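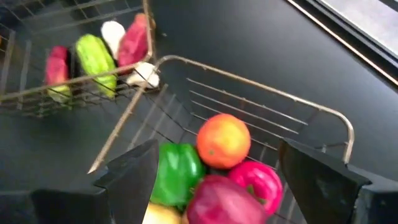 Pince parallèle Jovel en kit, deux doigts, version noire
Avis publié le 31 juillet 2020 par Fenna Van der Linden

Achetée 199 euros pour le bras que nous montons à l'atelier partagé, Horacio Paredes et moi. Le bras vient de plans libres, imprimé sur place, et il lui manquait une pince correcte. La précédente était faite maison et prenait du jeu toutes les deux semaines.

Montage
Comptez une soirée. Le sachet contient 22 vis de deux longueurs, mélangées, et la notice ne précise pas laquelle va où. Les courtes vont côté moteur. Si vous forcez une longue à cet endroit, elle touche le pignon. Le câble fourni est trop court pour passer dans l'avant-bras, j'ai dû refaire une rallonge.

À l'usage
Nous l'essayons sur des fruits et légumes factices posés dans des paniers en fil métallique. L'orange se prend bien, le poivron vert aussi, à condition d'arriver bien droit. Les formes lisses et rondes glissent si on serre à moins de la moitié du couple. J'ai collé une bande de caoutchouc de vélo sur l'intérieur des doigts pendant quelques jours, puis je l'ai retirée, elle se décollait.

Le vrai défaut est la largeur des doigts. Dans un panier bien garni, ils poussent les objets voisins avant d'atteindre le bon, et ils accrochent parfois le rebord. Sur une série de 100 prises, j'ai noté à peu près 4 accrochages de ce type. Horacio veut redessiner des bouts plus fins. Les fichiers des doigts sont fournis, c'est un bon point.

Le noir mat ne renvoie presque pas de lumière vers la caméra du poignet, ce qui aide au réglage.

Bruit : supportable. Chauffe : tiède après une heure.

Note : 4 sur 5. Je retire un point pour la notice et le câble. Je compléterai l'avis en novembre si les engrenages tiennent jusque-là.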